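Progress report, Stindberg small grants program
Project: Drotine Valley Spoken History, second reporting period
Date: 17/11/2023

Hi everyone,

You asked for a narrative report this time instead of the spreadsheet, and I'm glad, because the spreadsheet makes it look like we spent the fall buying batteries. (We did buy a lot of batteries.) So this is me telling you how it's going, and the budget lines are on the form I uploaded with it.

The short version is that the recordings are going really well, the transcripts are going slowly, and the map is late. I'll take those in order.

Recordings first, since they're the fun part! When I wrote to you in the spring we had a list of people who'd said yes and hardly anything on tape. We now have over 60 hours of talk, mostly from people who worked at the old Awasthi cannery or grew up in the streets behind it. I'd expected a lot about the work itself, and we did get that, the peach season, the noise, the rubber boots that never fit. What I hadn't planned for was how much people wanted to talk about getting there. The bus, the shortcut over the rail bridge, who gave who a ride and what it cost you if you missed it. I've added a set of questions about travel to the interview guide and went back to a few of the early speakers to ask them too, and they were very patient with me.

Most interviews happen at a table with something to drink, and they run long. I used to aim for an hour. Now I tell people to keep the afternoon free and we stop when they're tired.
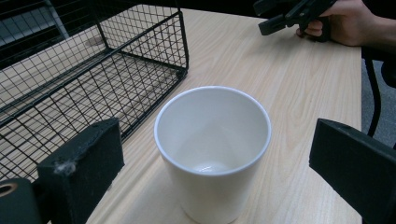

White cup and wire basket on the tabletop.

We lost two interviews this period. One speaker moved to live with her daughter out of state and would like to do it by phone, which I'm still setting up. The other decided he'd sooner not be recorded after all, and that's completely fine, his name has come off the list and his notes have been destroyed the way our consent form says.

Transcripts are where I have to be a bit humble. I told you we'd be caught up by now and we aren't. The automatic drafts do okay with one clear voice, but a lot of our speakers come in pairs – sisters, old shift partners, a husband who was only going to sit in the kitchen and then couldn't help himself – and the software turns all of that into soup. Nipon Bunnag has taken over the hard ones and he is wonderful at it. He grew up two streets from the cannery, so he knows that "the Ekov" is the loading yard and not a person, which cleared up an awful lot of confusion in the earlier drafts. I'd like to move some of the unspent travel money over to pay him for more hours. The request is on the form, in the box for changes, and I'd be very grateful for a quick yes or no on that one.
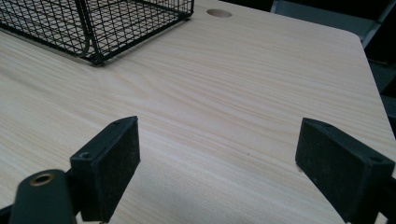 The map is the piece that's behind, and it's mostly my fault. I had a design in my head with every story pinned to a street address, and it fell apart as soon as I tried it, since half the addresses were renumbered when the road was widened and people remember places by who lived there. Nipon and I have gone back to drawing it by hand, on big sheets, before anything goes near a computer. I'd also been stuck on a background color for the printed version, and I've ended up wanting something close to a pale wood tabletop, that light beige with the fine grain running through it, so the street lines can sit on top in plain black. The printer is making up a test sheet. If it looks muddy we'll go with cream paper and save a little.

We've also got nine short clips edited for the listening station at the library. Each speaker has heard their own clip and signed off on it. One asked me to take out a cough and leave in the swearing, so there will be a small sign on the headphones.

What's next: the phone interview, the remaining paired transcripts, and a first full draft of the map in December. I'd planned a public listening evening for the same month, but the library's heating is being replaced and they can't promise us the room, so I've asked to push it to the new year and I'm waiting for a date. I'll send it to you as soon as I have it, and please do come, there'll be peach cobbler.

Receipts are all uploaded except the one for the replacement microphone cable, which I'm chasing.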